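She has been folding for the op shop in Pekilby for 14 years, and she still starts every shirt the same way – up by the corners, at arm's length, for a good long look.

"My mum did it on the back step with the whole wash, and I suppose I just never stopped," she says, pouring us both another cuppa. "You hold it up and you let it hang, and you see what you've got."

The shop moved 111 bags in March, most of it knits and tees, and she reckons the dark colours are the trickiest.

"Navy hides everything, love, so you want a bare pale wall behind you if you can get one."

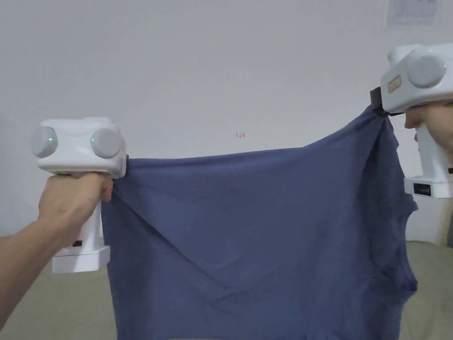
"And don't go yanking at the creases straight off," she goes on. "Let the weight of the cloth do a bit of the work, then lay it down and smooth it out from the middle with your palms."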